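The Puvside Parents' Exchange
Feb 6, 2025

The Spoon Question, Revisited

Regular readers will remember that in June we ran a short notice asking what people wanted to read more of. We had in mind sleep, perhaps, or the state of the swings at Kettler Park. What came back was spoons. Parents of small children in Puvside have views on spoons, and they hold them the way other people hold views on property tax.

The trouble starts when a child turns up at the table wanting to do it alone. Until then the spoon belongs to the adult, who can steer anything with a bowl on the end of it. After that you need something a small fist can grab, and you find out how many kinds there are. The exchange shelf at the Ostalstead branch library has taken in so many that they now have their own shoebox, and then a second shoebox, and there is a feeling at the desk that a third would be going too far.

For this issue we stuck to one type, the one most of you wrote in about: fat soft-looking handle, metal bowl.

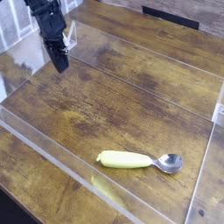

Pale yellow handle, steel bowl, no oatmeal.

The case for it is easy to make. A toddler holds a spoon the way you would hold a hammer, whole hand, thumb wherever it lands, and a thin adult handle spins in that grip and delivers the yogurt to the elbow. A thick one gives the hand something to argue with. The metal bowl gets under peas in a way that the chunky all-plastic ones mostly don't, and it doesn't come out of the drawer still orange from last week's spaghetti.

The case against came from a reader on the Ostalstead side of the river, who wrote us 500 words on the subject of handles in dishwashers. We have room for the gist. Some soft handles hold on to the taste of detergent. Some trap water up by the neck, where the handle meets the metal, and you learn this when you tip the spoon and it drips on your sock. Her advice is to wash by hand, dry standing up with the bowl at the top, and check the join every so often for anything you wouldn't want in a mouth. She also says to retire any spoon whose handle has been chewed through, and not to put it in the exchange box "for somebody less fussy." We have met the people she means. They know who they are.

Several of you asked whether the short neck matters. It does a little. Less distance between fist and food means less swing, and with some two-year-olds the swing is the whole problem. A short spoon is also harder for an adult to use on someone else's behalf, so if you still do the last few bites yourself, keep a long one on hand and be quick about it.

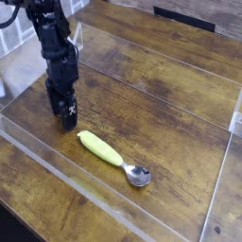

The same style of spoon, handle end nearest the top left. The wood grain forgives a lot.

A word on tables, seeing as half the letters drifted there anyway. If you are shopping for one with a child in the house, get the busiest, blotchiest brown finish you can stand. The family who donated their plain white one to the Fomari hall last spring did it with visible relief, and it took the craft group one afternoon to turn it several colors. Mottled brown has looked like lunch from the day you bought it, and you will sleep better.

As for color, pale yellow has its fans and also a drawback: it vanishes on a plate of scrambled eggs. One household reported serving it, more or less, inside an omelet. Bright blue is easier to find under a couch.

The exchange box opens again at the Ostalstead branch after story hour. Limit of 2 spoons per family, please, and bring them clean. Bibs go in the basket by the door. Sippy cup lids without cups can go home with you, as we already have 42 and not one of them fits anything.

Next issue: bath toys, and what lives in them. Letters by the usual date, and kindly keep them shorter than the dishwasher one.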